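Talk notes – moving the Restville seed library out of the back office
Restville branch, upstairs room, 22 June 2025
my copy, not for handing out

START. Thank Armelle Cordier for the intro. Water. Slow down, last time I finished early and then stood there.

Open with the beans. Gilani pole beans, the packet that came back with a note saying "these climbed my neighbor's truck." Let them laugh. Then – seed library is the same as a book library except you can't return the same thing you took out. That's the whole talk really. Say it twice.

WHO I AM
Keep short. Run the seed shelf at Restville, before that at Flakdale. Flakdale one was a shoebox. Not kidding. Shoebox with envelopes, alphabetical until somebody dropped it.

WHY PEOPLE DON'T BRING SEED BACK
This is the part they came for, don't rush.
– they forget. Fall is busy, pods dry out, pods get raked up
– they think their seed isn't good enough. Big one. People apologize at the desk!
– they saved squash seed and heard it crosses. True, it does. Take it anyway but label it "mixed squash" and put it in the surprise drawer. Surprise drawer is popular with kids
– never knew they were supposed to. Our old sign was no help, tiny print, behind the printer

Story: Brayan Ayala and the lettuce. Let one plant bolt by accident, went on vacation, came home to a stalk up to his chest. Shook it into a pillowcase. Filled 16 packets from that one plant. Point is lettuce is easy and most people pull it right before the good part.

WHAT WE CHANGED
Moved the cabinet. Was in the back office, you had to ask for a key. Now it's by the large print books, near the bench. Sat out front two weeks before I'd even finished the labels and people were already in it.

Dropped the checkout form. Old form wanted address, plot size, soil type (who knows their soil type). New one is a notebook on a string. Name if you like, what you took. Handwriting is terrible, fine.

Sorted by how hard it is to save, not by plant family. Three drawers –
easy: beans, peas, lettuce, tomato
medium: peppers, herbs
hard: squash, corn, carrots, beets
Explain carrots. Carrots take two years and cross with Queen Anne's lace, which is in every ditch from here to Flakdale. Don't get into isolation distance unless asked. I will want to. Don't.

Siobhán Fahy redid the return envelopes. Blank line for variety, blank line for year, and a box that says "I'm not sure." The box gets ticked a lot. Better than a guess, I'd rather have an honest mystery bean than a wrong name.

DRYING AND STORING
Go quick, it's on the handout.
– dry on paper plates, not plastic, seed sticks less and the damp gets out
– beans: bite test. Tooth leaves a dent, not ready
– tomato: ferment in a jar till it smells bad, rinse, dry. Warn them re smell. Ximena Tlapale did hers on top of the fridge and her family moved dinner outside
– write the label BEFORE you fill the packet
– cool dark dry. Closet is fine. Garage in summer is not
– freezer only if bone dry, otherwise they crack

Hold up jar of scarlet runners here. Pass it round. Get it back this time.

GERMINATION TEST
Do it live if theres a sink, otherwise talk it thru. Damp paper towel, ten seeds, roll, bag, top of the fridge. Check after a week. Seven or more up, good packet. Under five, sow thick or toss. We test the older packets every winter, takes an afternoon and a pot of coffee.

MONEY
Someone will ask. Costs are envelopes, the cabinet, silica packs. Cabinet was a hand-me-down from the map room. Clikiver gave us last season's unsold packets, nice of them, but some were hybrids so we mark those "grow it, don't save it." Mention the hybrids or I'll get letters.

WHAT WENT WRONG
Mice. Say it up front. Got into the corn over the holidays. Metal tins now.
Also poppies, somebody donated a bag with no label and I put it out as onion. Sorry to Catríona Conneely and her very pretty onion bed.

CLOSE
Seed swap is in October, same room. Bring anything dry and labeled. Bring it if it's not labeled. Take a packet on the way out – table by the coats – and write in the notebook.
Thanks, stop talking, questions. 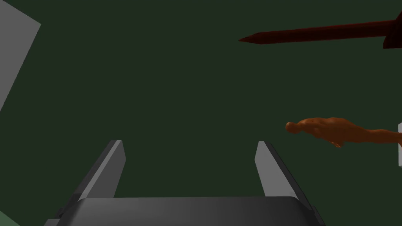

How long do saved bean seeds keep?
Three years in a closet is a fair bet if they went in properly dry, and often longer, but run the paper towel test on anything older before you give it a whole row.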